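Arnutmont Robotics Group
Demonstration Data Meeting – Minutes
22 April 2024, 10:00, small meeting room, Dromdale site

Chair: Pascal Gerlach
Present: collection team, training team, one person from facilities
Apologies: Steinbach office (sent written comments, see item 4)

1. Minutes of the last meeting

Approved with one change. The March minutes gave the wrong owner for the gripper calibration sheet. It belongs to the collection team.

2. Status of the bag handling set

The Jundetti set now stands at 119 accepted demonstrations. The target for the first training run is 200. Pascal asked whether the target still makes sense given the rejection rate. The training team wants to keep it. A smaller set was tried on the previous task and the policy did well on the starting positions it had seen and poorly on everything else.

Most rejected episodes fail for one of two reasons: the operator pauses too long before closing the gripper, or the episode is stopped before the arm is back at its rest pose. The second kind can sometimes be saved by trimming and relabeling. The first kind can't, and operators should discard those on the spot and record again.

Agreed: no change to the target. Pauses longer than 5 seconds are to be marked by the operator at the time of recording.

3. Wrist camera views

There was a long discussion on this. The wrist view takes in a lot of window at the current station, and the exposure shifts when the arm turns toward the glass. The training team reported that bright daylight behind the gripper washes out detail on white plastic, and asked for one of the following: a blind, fixed exposure, or a different station.

Facilities can fit a blind but not before next month. Moving the station would mean repeating the camera calibration, and the collection team is against it. Fixed exposure was tested on a single morning and made the darker parts of the workspace too dark to be of use.

Pascal's view was that some variation in daylight is wanted in the set, as long as it is recorded. Agreed to stay at the station, keep auto exposure, and add a lighting field to the episode form (morning, afternoon, overcast, lamps on). The blind will be ordered anyway.

4. Comments from Steinbach

Read out by the chair. Steinbach asks that soft and wrinkled packaging be kept as its own category and not merged with boxes. Agreed. They also ask for more episodes where the bags overlap, with the label partly hidden. The collection team said this is possible but slower, as the pile has to be rebuilt by hand between episodes. To be tried in one session before any number is promised.

Steinbach also wants the arm cover noted in the episode form. Agreed – the field will have 2 values, covered and uncovered.

5. Labeling

The split between "reach" and "grasp" is still being marked differently by different people. The written rule says the grasp begins at first contact. Two labelers have been starting it when the fingers begin to close. The rule stays as written. Episodes from the past two weeks will be checked again, oldest first.

File naming was raised again and put off to the next meeting.

6. Actions

Collection team: update episode form with lighting and cover fields, before the next session.
Collection team: one session with overlapping bags, report back on time per episode.
Training team: recheck reach/grasp labels.
Facilities: order blind for the station window.
Pascal Gerlach: reply to Steinbach.

7. Other business

The spare hard drive is missing from the cabinet. Whoever has it should return it. Operators asked for a second chair at the station – facilities will look for one.

Next meeting in two weeks, same room. Closed at 11:15.

Attachment to item 3 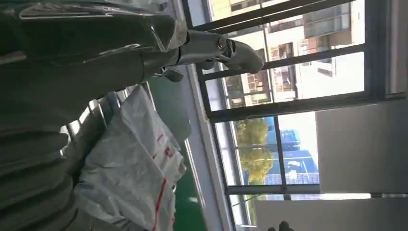
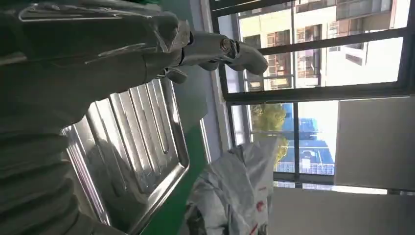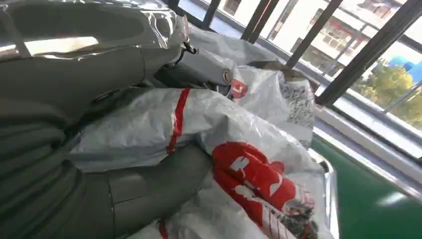
Wrist camera views at the window station, all three with white plastic bags and daylight through the glass.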